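ok live-ish posting from the open day at Skovness, the automation place out past Lellutham. they let the public in once a year in May and I finally got a ticket. thread, sorry for typos, doing this standing up

2/ parking = a field. line at the door already at 9. they cap it at 500 people for the whole day and you get a colored wristband for your tour slot. mine is green. green goes third

3/ safety talk first. stay behind the yellow tape, no loose scarves, don't lean on anything. a kid asked if the robots bite and the woman in charge said "the big ones pinch"

4/ hall A is the packing line. loud!! boxes come down a chute, get turned label side up, get stacked. 14 boxes a minute at the slow setting, they wouldn't run it fast with us in there. fair

5/ the stacking arm is a Geerts, older than me by the look of the paint. guy running it says they keep it bc every spare part is on a shelf in the back. he patted it while he said this

6/ one thing I didn't expect is how much of the job is cardboard. damp cardboard, bent cardboard, cardboard somebody taped twice. half the stops on the line board were cardboard

7/ coffee break. coffee bad, cinnamon buns great. got talking to two people from Marunness who came by bus to look at palletizers for a seed warehouse. they had a list of questions and a tape measure. respect

8/ hall B now, way quieter. this is the picking group. Vesna Kos runs it and did the demo herself, no slides, just a big screen and a keyboard. she's good, talks fast, takes questions in the middle of stuff

9/ her thing is picking up items the arm hasn't been set up for. the packing line knows its box. hers has to look at whatever is on the table and work out a grip. they do most of it in simulation first and only then move to the real arm next door

10/ somebody asked why bother simulating when you've got the real one right there. answer: you can run it all night and drop things and there's no mess. she said they got thru 200 tries over lunch yesterday on one object set. then swap the objects and go again

11/ also asked her what's hardest. see-through stuff and bags, she said. bags are "a different shape every time you look". she hates bags lol 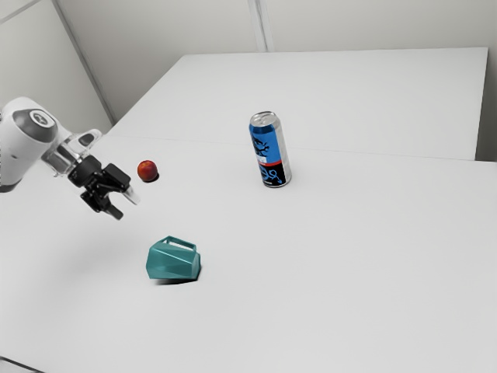

12/ Vesna's sim setup, the bit I came for. white arm, black two-finger gripper, and she asked us which thing we'd go for first. almost everybody yelled the fruit. I said the can bc it's standing up nice and tall. then a man behind me goes what about the mug, it's on its side, where do you even grab that, and we spent a good ten minutes on just the mug. handle or body? she'd let it try both and compare

13/ her point was that one mug can be easy or awful depending on how it landed. so they keep changing where things lie and which way up. makes sense once you hear it, I'd never thought about it

14/ q from the back about jobs. she didn't dodge it. said the packing hall has people on every shift and the arms took over the lifting, and that she couldn't promise what it looks like in ten years. room went a bit quiet, then someone asked about lunch

15/ real arm next door had a line out the door so my group only got teh last few minutes. about 158 people in front of me, felt like. caught one pick thru the glass, a sponge. people clapped for the sponge

16/ if you go next year: get an early slot, wear flat shoes, skip the gift table, ask for hall B first. tour is free but you have to book and it fills up quick

17/ ok bus people are leaving and they're giving me a ride to the station. will answer replies on the train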